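Keeping Papers: An Evening Course in Sorting Out a Household or Small Society Archive
Handout 3 — Sorting before you store
Tutor: Bronwyn Sutcliffe, Sotetcombe

Hello again, and thank you to everyone who stayed behind to stack the chairs. These notes cover what I said last time plus the bit about letters that I had to gabble through in the final ten minutes. Please bring them with you, as we'll be using the headings again when we get to labelling.

A good deal of tonight is about stationery, so brace yourselves.

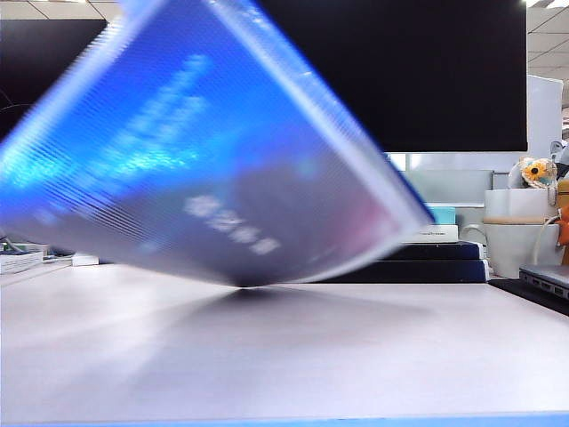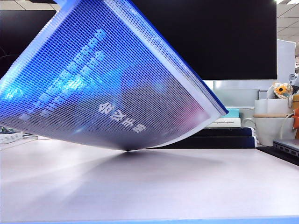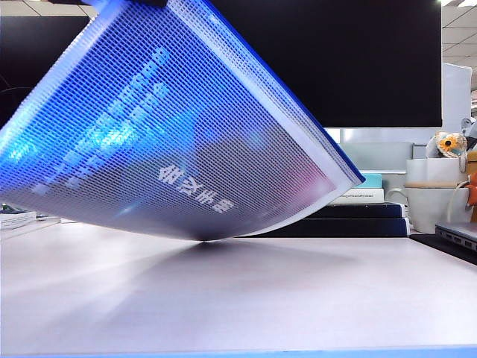
1. Start with the pile you've got

I always get asked what to buy first, and my answer is a pencil. A soft one, 2B if you can find it. You can't choose boxes until you know what's going in them, and I say that as someone who once came home with 50 box files and then found that most of my grandmother's papers were larger than A4. They're still in the loft (the box files, I mean. The papers are fine).

So, clear a table, wash your hands and dry them properly, and put your tea somewhere else. Then go through the pile once without throwing anything out. You're only making heaps at this stage. Mine are usually:

Letters and cards
Official things (certificates, deeds, wills, anything with a stamp on it)
Money (bills, bank books, receipts)
Photographs
Newspaper cuttings
Don't know

The Don't Know heap will be the biggest and that's perfectly all right! Aroha Costigan's was most of the dining table when she began on the Nercombe choir papers, and it's now one thin envelope.

2. Original order, and when to leave well alone

This is the one idea from proper archive practice that I'd like you to take home. If somebody kept their papers in a particular order, that order tells you something. A bundle of letters tied with ribbon was tied by a person who thought those letters belonged together, and if you split them up by date you lose that for good.

Before you undo any bundle, write down what's in it and in what order, top to bottom. A quick list will do. Give the bundle a letter (A, B, C and so on) and pencil that letter lightly on the back of each item with a number after it, so A1, A2, A3. Now you can move things about and still put them back.

If there was never any order — a carrier bag, a drawer, the bottom of a wardrobe — you're free to make your own. By person and then by date works for most families. For a club or society I'd go by what the papers were for: minutes, accounts, events, correspondence.

3. Taking out the nasties

Paper clips and staples rust, elastic bands go sticky and then go brittle, and sticky tape leaves that horrible brown stain. Clips and bands come off now. Staples come off if you can ease them up with a thin blade from the back, bending the legs straight first. Please don't use the claw sort of staple remover on old paper, it takes a bite out of the corner.

Tape stays where it is. I know it's tempting. Leave it and make a note, and if the item matters a lot then ask a conservator.

Newspaper cuttings want keeping apart from everything else, as newsprint is acidic and will brown whatever it's resting on. Photocopy them on to decent paper and you'll have something that lasts longer than the cutting will.

4. Plastics

Somebody wanted a straight answer on this one. For long-term storage of photographs and documents you want polyester or polypropylene, uncoated, and you want to avoid PVC. PVC is the one with the strong new-shower-curtain smell, and over the years it can go tacky and lift the ink off the page. If you don't know what a sleeve is made of, use it for this week's sorting and move the papers into something you're sure of afterwards.

Don't shut anything up in plastic if it feels even slightly damp. Let it air flat between sheets of blotting paper first.

5. How long will it take?

Longer than you'd like. The Baxter family letters, which I've talked about far too much already, came to 587 items and I did them over one winter, mostly in the evenings with the radio on. Přemysl Hrubý did 3,670 slides and wishes he'd stopped at 1,000. Set yourself one heap per sitting and stop when you're tired, because tired is when things go in the wrong envelope.

For next time

Bring one bundle or one envelope, no more, and a list of what's in it.
Bring your pencil.
Have a think about who you're doing this for, as we'll start with that.

We're in the smaller room upstairs for the rest of October, still at 7 o'clock. Mahnaz Tabrizi has the key, so if the door's locked please ring the bell and give her a minute to come down.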